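3.2 Block play and spatial words at home

Parents kept a diary for three weeks. Not a perfect method, we know (Kiani and Lund had the same trouble with missing evenings). In all 1,741 entries came back, 1,501 usable after we dropped blanks and doubles. Families from Tritville only.

What we coded: place words (on, under, next to), size words, order words. Songs and counting rhymes left out. Two coders, Bisht and Ghasemi, differences talked through untill they agreed.

Main finding, place words went up on days with building play, less so on days with puzzles or drawing. Older siblings in the room pushed it up further. Screen time, no clear link either way. "On top of" came in early for most children; "between" came late and was often used wrong, e.g. for "beside". Parents tended to repeat the right word without correcting, which fits Valentini's earlier interviews.

One caution. Diaries lean toward talkative parents, and evening entries are shorter then morning ones. See 3.4 for how we weighted these.

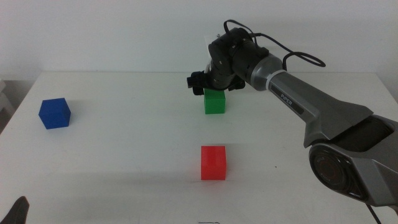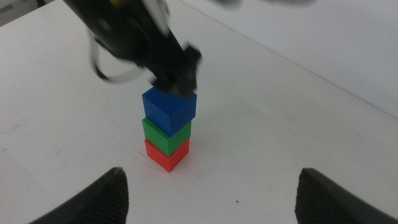
Figure 3. Colored cubes on a white tabletop. First panel, cubes set apart; second panel, stacked, blue on top of green on top of red.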